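Print
E-mail link to this page

4.2 Equipment budget

The plan had to cover jewelry sorting in homes. We priced hand-held grippers first, then pads and cables as spares. Each station needs a pair — one gripper per hand — and we budgeted for 11 pairs.
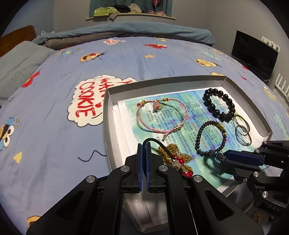 Figure 7. Two hand-held grippers at a tray of bracelets and a necklace.

Unit cost was set at $545 per gripper. Pads were listed as a separate line, as small beads and thin chain call for a good grip. Trays and printed liners came from general supplies.

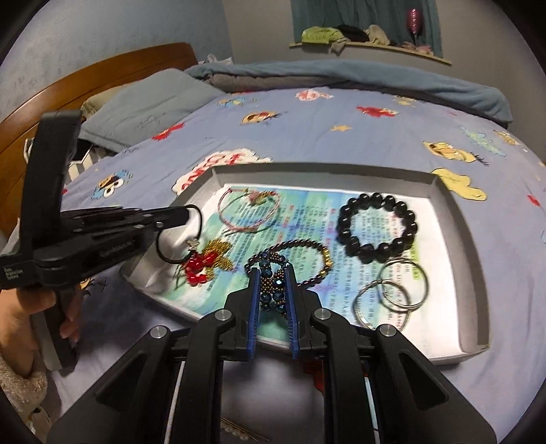
Meriem Ramadan, on reading the draft budget, replied that the spares line was too low and asked for another $1000 before the May order. We kept the number of pairs and raised the spares line by that amount.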